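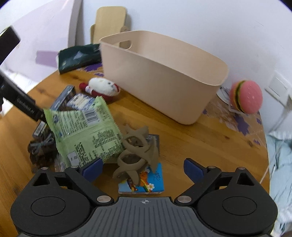

22 December 2023

So I finally closed the recipe drawer. If you've been reading for a while you know the one I mean, the drawer in the kitchen that stopped opening all the way back in June and has been getting on my nerves ever since.

Most of it was my grandmother's. She clipped recipes out of everything — newspapers, flour bags, the free magazine they used to hand out at the store in Lamton — and she wrote on all of them. "Too sweet." "Good for a crowd." One for a cabbage casserole just says "No." I kept that one, obviously!

I'd been telling myself I would type them all up, and I got as far as 19 before I quit. Typing is boring and I kept stopping to get hungry. What worked much better was sitting on the floor with a pot of tea and making two piles, would cook and wouldn't cook. The wouldn't cook pile got huge. I don't need eleven ways to put fruit in gelatin and I don't think anybody does.

When I was done there were 77 left, and those are going in a plain binder with the plastic sleeves (the sticky kind that you can wipe off, because I know myself). I'm not putting them in any order yet. I tried by season, then by main ingredient, and then I had soup in three places and gave up for the night.

The best find was the walnut bread from when she lived in Prillutcombe. I thought that one was gone for good. It was stuck to the back of a pickle recipe, and the oven temperature is smudged, so I've made it 2 times now trying to work it out. The first loaf was a brick. The second was pretty close, a little pale on the bottom, and I ate most of it standing up with way too much butter. I think it needs a hotter start and then a long slow finish, and maybe she used a smaller pan than mine.

If anyone reading has a walnut bread that starts with warm milk and a spoonful of molasses, please send me your temperature! I'm baking again tomorrow morning and I have enough walnuts for one more try before the family gets here.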